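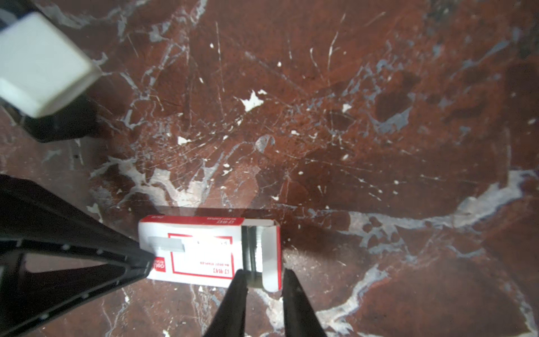
Office supply costs up again, Jendon schools told

April 17, 2018

Paper, staples, toner – all of it going up. Jendon school district will pay 1140 dollars more for office supplies this term, business manager Henrik Nolte told the board last night. Supplier Kodomix raised prices in two steps, no warning on the second.

Copy paper is the worst of it. 965 boxes on order, delivery now pushed to June.

Schools asked to print on both sides and share stock untill then. Nolte wants new bids from at least 2 firms. Vote next meeting.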